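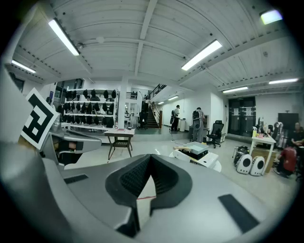 ## A Monday at the Terkow workshop

August 20, 2018

I have been promising myself a trip out to Terkow ever since the folks there started building their own hand-held grippers, and this week I finally had a free day and a full tank of gas. Bimstead is the name they have given the project (after the road, I was told, though I got two different versions of that story before lunch). The workshop is shared. You pay by the month, you get a shelf, and you are expected to sweep.

I came in through the wrong entrance, naturally, and spent a while wandering before I found the big room. And it is big! White corrugated ceiling, a long beam running the length of it, fluorescent lights, and a pale shiny floor that made me wish I had wiped my shoes better. There's a staircase at the back with a black railing going up to a mezzanine, and along the left a tall white shelving unit so loaded with black gear that I wondered how anybody ever gets the thing at the back.

## The gripper itself

Now, the part I drove out for. The tool is a chunky silver-gray shell with a smooth matte finish, and it is friendlier to hold than I expected. The finger pads are black and ribbed on the inside, and they come together in a V. The ribs are the third try. The first pads were smooth, and the builders told me cheerfully about all the mugs they lost that winter, mostly in December, when the heat was off and the rubber went stiff.

On top of the finger sits one of those square black-and-white markers, so the software can tell how far open the fingers are. I asked what happens if you stick it on a little crooked, and the answer was a five-minute talk on calibration that I followed for the first two minutes. The short version is that you measure once after gluing and then leave it alone, please.

They have spent $635 on the build so far, which covers 2 grippers and a drawer of spare pads. The print for one shell can take up to 16 hours, so it gets started in the evening and everyone hopes for the best. I have lost enough overnight prints in my own garage to feel that one in my stomach.

## Trying it out

I got a turn after lunch. You squeeze, the fingers close, and you go about some small chore as slowly and neatly as you can manage, and the recording is used later to teach an arm the same job. My chore was moving sponges from one tray to another. I was too fast at first, then much too slow, and by the end I had a sort of rhythm going and didn't want to hand it back.

The arm they plan to use is still at Hartono, the sister shop across town, waiting on a new power supply. I was sorry to miss it, but I have an open invitation for when it comes over.

## If you go

Park on the side street, as the front lot belongs to the bakery. Bring your own lunch or walk down to Casasska for soup and a very good cheese roll. Visitors are welcome on Mondays if you write ahead, and closed shoes are a must. I went home with a spare finger pad in my shirt pocket and a long list of things to change on my own bench, starting with the lighting.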